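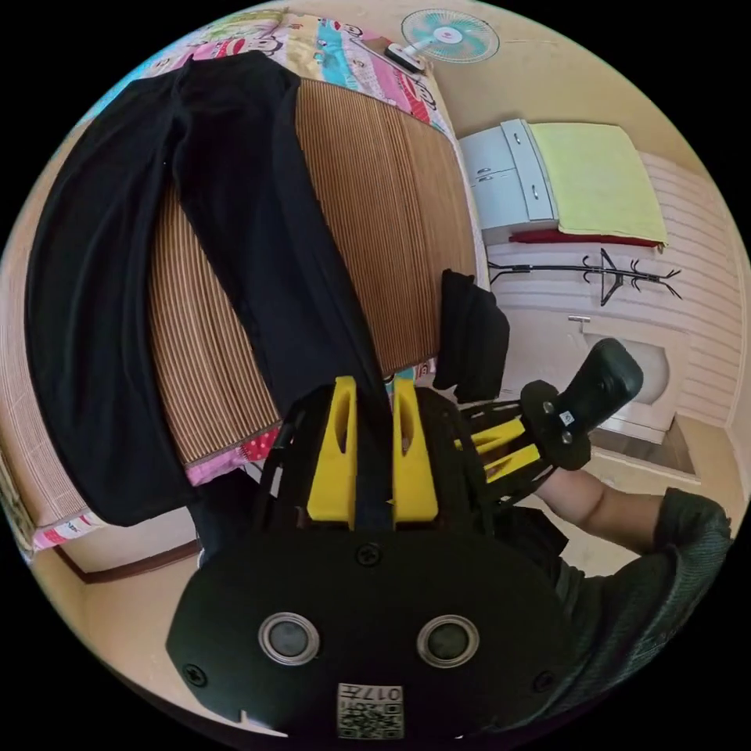 Folding and sorting with a hand-held gripper at home: house rules and working tips

These are the rules we use for clothing work in people's homes. Judite Aguiar wrote the first set for the Stevcombe group, and Sizwe Nel added the parts on bedding and fans after the November visits. They apply to anyone recording household tasks with a hand-held gripper, in their own bedroom or somebody else's.

Before you start

Ask the person who lives there which surface you may use. A bed is usually the best one in a small home. It is the right height for most people and long enough for a pair of trousers laid flat.

Leave the bed the way the household keeps it. If there is a sleeping mat on it, work on the mat. Do not strip quilts or swap pillows to get a plainer background. Move a quilt back far enough that the fingers will not catch it, and no farther.

Check the wall and the air above the bed. Wall fans, coat hooks and shelf corners are what people hit with their elbows and with the tool. Switch a fan off if the breeze moves the cloth or if your arm will come near it.

Empty the pockets. Coins and keys fall out when a leg is lifted, and a tissue left in a pocket will shed on everything.

Put away letters, medicine labels, bank cards and family photos. If you can read a name or an address from where you stand, so can the camera. Garment labels and furniture can stay.

Cleanliness

Wipe the fingers with a damp cloth before each home and again before any white or pale load. Dark cotton leaves lint in the slots, and it comes off on the next shirt. Use a dry toothbrush for the slots.

Do not put the tool down on a pillow or on clean laundry. Use a towel on a chair.

Never use the same tool for kitchen work and laundry on the same day unless the fingers have been changed. Ayanda Lekota keeps the spare pairs in labeled bags, kitchen and cloth separately.

Handling trousers

Lay them full length first, both legs out, waistband away from you. Smooth them with your free hand if the task sheet allows two hands. If it doesn't, pull each hem toward you in turn.

Grip the cloth about a thumb's width in from the hem. Closer than that and the fingers slide off. Farther in, they take up both layers and the fold comes out crooked.

Bring one leg over the other, match the hems, then fold hem to waistband. Fold once more if they are going in a drawer. Long trousers for a hanger stop at the second step.

Watch the fingers on woven mats. The tips can pick up a strand along with the cloth, and an old mat will split. Lift straight up for the first inch before you move sideways.

Black on black is hard to see. If the garment and the tool are both dark, open a curtain or turn on the ceiling light. Don't use a phone flashlight, which leaves a bright patch on the cloth.

Pace and breaks

Work at the speed you would use with your bare hand on a slow morning. Close the fingers, wait a beat, then lift.

Stop after 16 garments and rest your wrist. Change hands if the handle allows it.

If a fold goes wrong, open the garment out again and finish it. Do not throw the take away. Mark it on the sheet and let Sivaprasad Varma decide.

Tool check

Do this at the start of every session:
Side brackets tight, no play in the handle
Fingers close evenly from top to bottom
Lenses wiped with a lens cloth, not a sleeve
Number on the label matches the number on your sheet

Report a loose bolt the same day, even if you tightened it yourself.

When you finish

Put the folded clothes where the household wants them, which may not be where you would put them. Put the bedding back. Ask the person to look the room over before you pack up.

Sheets go to Naledi Mthembu by 6 in the evening. Late ones are held over to the next batch.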